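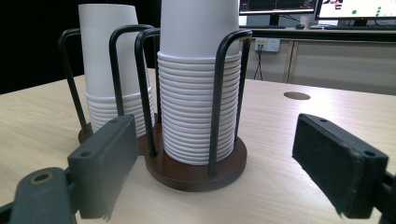 Chore automation is the use of general-purpose machines, usually one or two arms with grippers, to do the small manual jobs of a home, office or shop: stacking cups, folding towels, wiping counters, refilling shelves. It differs from appliance automation, in which a machine such as a dishwasher or a vending unit is built for one task. Dishwashers have worked well for decades. Whether general-purpose chore machines work yet is disputed, and much of the evidence comes from the people selling them.

Background

Factory robots became common by avoiding the problems that chores present. Parts arrive in known positions, the lighting does not change and people are kept out of the way. A kitchen or a tea point offers none of this. Items are moved by whoever used them last, and many are soft, shiny, see-through or easily crushed.

From the early 2020s, developers turned to learning from demonstration, in which a person carries out the task many times and software is trained to copy the movements. Some groups drive a robot arm from a distance. Others use a hand-held gripper with a camera attached, which is cheaper because no robot is needed while the examples are gathered. The method has plainly widened the range of tasks that can be tried. It has done less for the range of tasks that can be left alone to run.

Paper cups as a test task

Cup handling is a popular test because it looks trivial. Paper cups are light, cheap and all alike, and many offices keep them upside down in tall nested stacks, held in a wire or rod holder. To take one cup, a person pinches the top one and lifts, often with a slight twist if it sticks. Most people do this without looking.

For a machine the job has several awkward parts. A gripper that squeezes too hard dents the cup. One that squeezes too softly slides off the taper. Nested cups cling to each other, so that two or three may come away together, and from above an extra cup inside the first is hard to spot. The top of the stack also gets lower with each cup taken, and the rods of the holder get in the way of wide fingers. Putting cups back is harder again, as a small tilt can jam the stack.

Soft pads on the fingers help with grip, and wrist cameras help with the final approach. Neither tells the machine how many cups it is holding.

Claims and trials

The developer Dorkix has promoted its Drunari arm as able to run an office drinks point. Its publicity cites 275 cups served in a row without a fault. The company has not said who loaded the holders, whether the stacks were loosened beforehand or how a double cup was scored. Without those details the figure says little.

A longer trial was held at a shared workplace in Jastow, starting in January. The published log lists 1,995 attempts to fetch a single cup and set it upright on the counter. The log counts an attempt as a success if a cup ended up on the counter, including those where a member of staff had first straightened the stack. Critics noted that this measures the staff as much as the arm. The trial ran for 12 weeks and was not renewed.

The Yatsenko protocol was drawn up in response. It asks that each run start from a stack left by ordinary users, that every human touch be logged, and that taking two cups be scored as a failure. Few suppliers have published results under it – the ones that have chose shorter runs than those in their adverts.

Speed and cost

Speed is often left out of demonstrations, and many videos are played faster than life. A slow machine may be acceptable overnight in an empty building. It is less use at a drinks point with a queue, where a person can get a cup in a second or so.

Cost comparisons are also shaky. Suppliers tend to set the price of the arm against a full wage, although no office employs someone only to hand out cups. Call-outs, cleaning and the time spent clearing jams are seldom included. A plain spring-loaded tube that drops cups one at a time does the same job with no software at all.

Outlook

Supporters argue that the value lies in one machine doing many chores, and that cups are merely a step on the way. This may prove right, but it has not been shown. Skills learned at one counter often weaken at another with a different holder or table height, and gathering fresh examples for every site removes much of the promised saving.

See also: dexterous manipulation; vending machine; learning from demonstration

Last edited 31/08/2025 | Contact the editors | Text may be reused with credit | Back to top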